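3.2 Folding on the floor

Most of the households we visited in November do not fold laundry at a table. They kneel on the mat and spread each garment in front of the knees, and the finished pieces go to one side. Steyn and Norðdahl describe the same habit in their study of the Sokgate apartments, where the floor was preferred for long garments in particular.

Trousers took more time than any other type of clothing. The fabric is soft and slides over itself, so the legs must be found and laid straight before the first fold can be made. Figure 4 shows a pair of dark track pants at this early stage, on a green tatami mat. The cloth is still bunched toward the left, and one edge is lifted between the fingers. The white side stripes are useful to the folder, as they show the direction of the leg even when the fabric lies in folds.
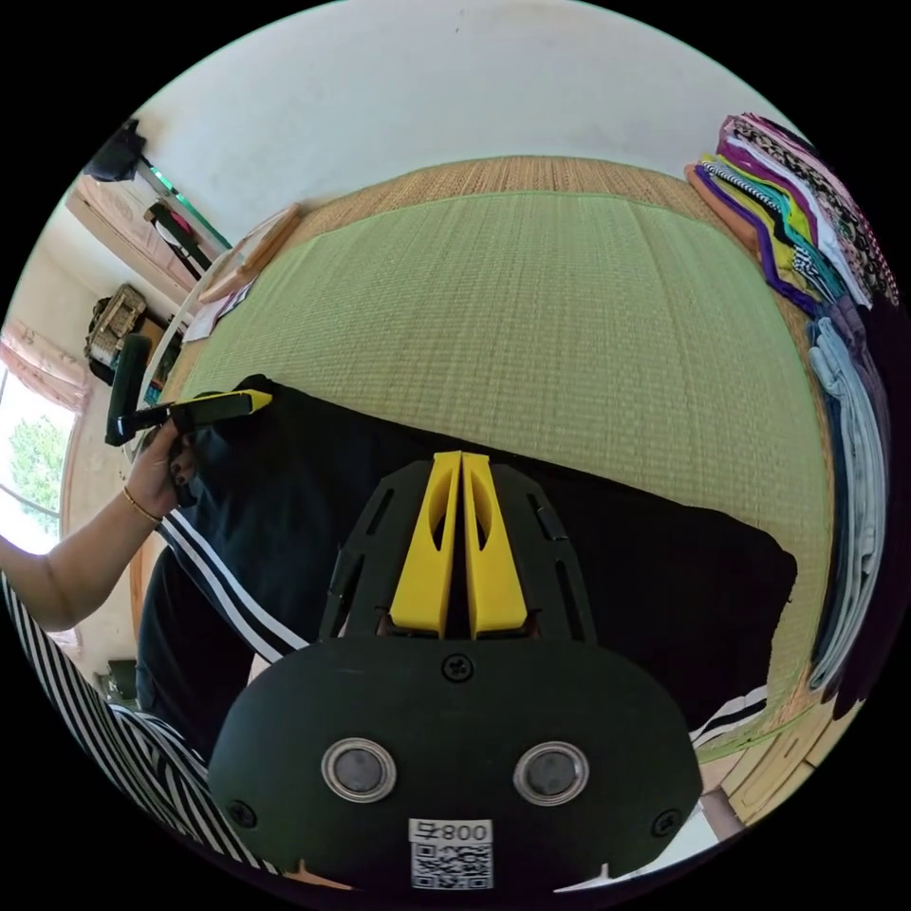
Figure 4. Track pants being gathered on the mat, with a stack of clothes to the right.

3.3 Order of the stack

We observed 16 households in total. In the larger ones the stack was sorted by owner, and in the smaller ones by type of garment. Trousers were usually placed at the bottom, where their weight does not press other pieces out of shape.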